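Bamboo mattress covers are back for summer, and so are the big claims

6 July 2026

Every July the tile mats return to the front of the home stores, and every July somebody promises they will change your life. This year the loudest promise comes from Foterari, which has put its bamboo sleeping mat on sale for $56 and says on the packaging that sleepers will feel "deeply cooled from the first night."

Cooled compared with what, the packaging doesn't say. Asked for test results, the company sent a two-page leaflet. It had a chart with no units on it and a quote from a happy customer in Rurkura.

The mats themselves are nothing new. Small rectangles of bamboo are joined in a grid, the whole thing is laid over the bedsheet, and you lie on that in place of cotton. Plenty of families have slept this way for generations without a leaflet. They tend to say the same things about it: it feels smooth, it doesn't cling, and it pinches if you roll over too fast.

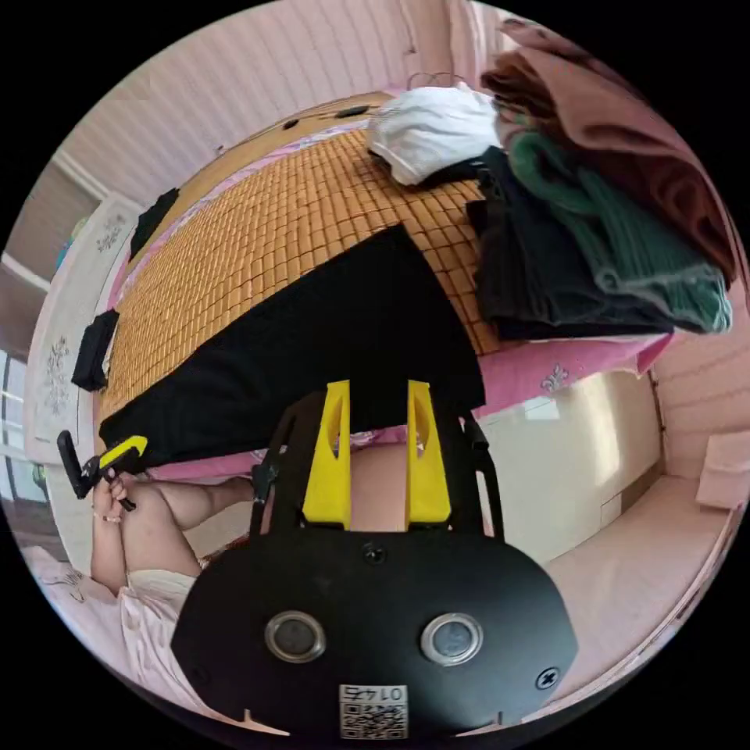
A tan bamboo mat over a pink bedsheet, with a black garment spread across it and more clothing piled at the far right.

Ieuan Pugh, who runs the bedding counter at Kubíček, is not a believer in the new wave of marketing, even though he sells the stuff.

"It's a mat," he said. "It doesn't plug in. If your room is 90 degrees, your mat is going to be pretty close to 90 degrees too."

Pugh said the store has sold 284 of them since the start of the season, with 10 returned. Most of the returns were for size. Three customers complained that they felt no cooler at all, and he gave them their money back without much of a fight.

What people do seem to like, he said, is that a mat gives them a firm, flat surface in the daytime. Customers tell him they fold the wash on it and sort shirts on it. None of that appears on the Foterari box, and you could do the same on a kitchen table for free.

A rival brand, Jastent, plans its own version and is already talking about a "two-season" mat to go on sale in December. It would not explain what a cooling mat is supposed to do for anyone in winter. A spokesperson said more details would follow.

Shoppers who still want one should measure the bed first. Kubíček takes mats back within three weeks with a receipt. Foterari's own website lists no return window, and the company did not answer a question about it.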